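About Onley Housewares

By Kirsten Egilsson, Operations Manager
Last updated May

Onley Housewares is a wholesale distributor and shopfitting advisor to independent kitchenware, hardware and gift retailers. The company was formed by Alasdair Mowat and Flurina Imhof to handle freight consolidation for four shops, and it now supplies 32 retail accounts from a single distribution centre at Toft.

Our range covers drinkware, food storage, bakeware, hand tools and small electrical goods. We do not manufacture. Stock is bought in carton quantities, checked against the packing list on arrival and broken down to the order size each store has nominated. Minimum order is one inner carton per line. Freight is charged at cost by cubic volume, and the calculation is printed on every invoice.

Range planning is carried out by Sandrine Jacquet. Each account receives a shelf plan drawn to its own bay widths, with shelf heights set from the tallest carton in the group plus hand clearance. Boxed goods are faced upright, with further stock behind the front row where depth permits.
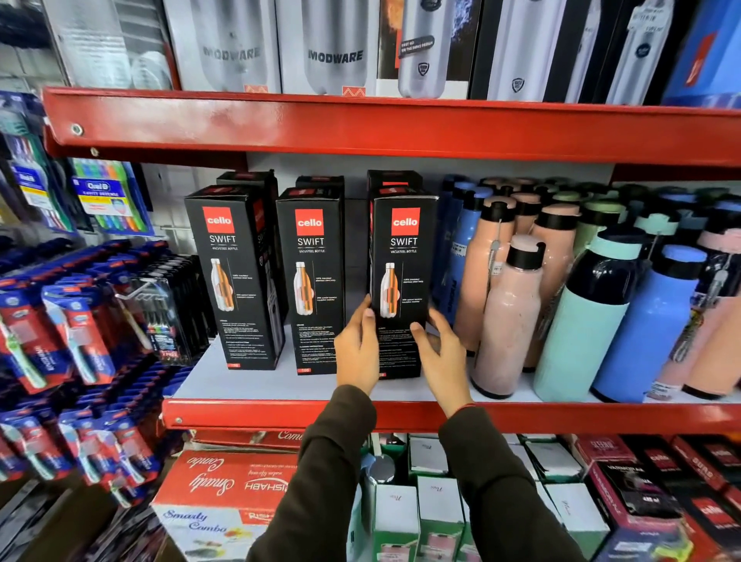
Boxed drinkware on the middle shelf, Cello Swift line.

Replenishment runs on Winico, an ordering program written for us by Abdelilah Saber. Winico records sales by line and proposes an order at 5 a.m. on each trading day. The store can accept, amend or cancel the proposal until 9 a.m., after which it is released to the pick floor. Lines with irregular demand – gift sets, preserving jars, anything seasonal – are excluded from automatic proposals and reviewed by hand.

Damaged cartons are graded at Toft before dispatch. Grade A is unmarked. Grade B has scuffing or a crushed corner with the contents sound, and is offered at a reduced price with the store's prior agreement. Anything below Grade B is returned to the supplier.
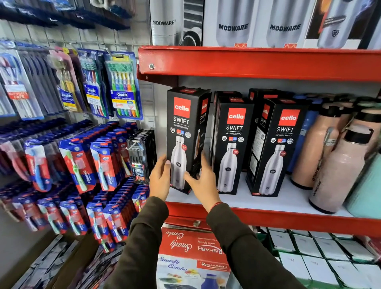
Claims for transit damage must be lodged within five working days and should quote the carton number, not the invoice number. Credits are applied to the next statement. Where a product is under a manufacturer's warranty, the store deals with us and we deal with the manufacturer.

Our second site, at Clillesar, holds slow-moving lines and spare parts: lids, seals, handles and replacement blades. Parts orders leave Clillesar separately and will not appear on the Toft consignment note. New account applications are assessed on floor area, trading history and delivery access. A loading dock is not required, but the driver must be able to park within a pallet jack's reach of the door.

Comments

Marg T: Does the 9 a.m. cut-off move with daylight saving? We're in Queensland and got caught last summer.

K. Egilsson: Cut-off follows the local time set in your store's profile. Please check yours under Account Settings.

hardwarebob: Parts from Clillesar are slow but the right ones turn up. Would like to see tracking on them.

Contact: Accounts and Enquiries, Onley Housewares, Toft | © Onley Housewares | Back to top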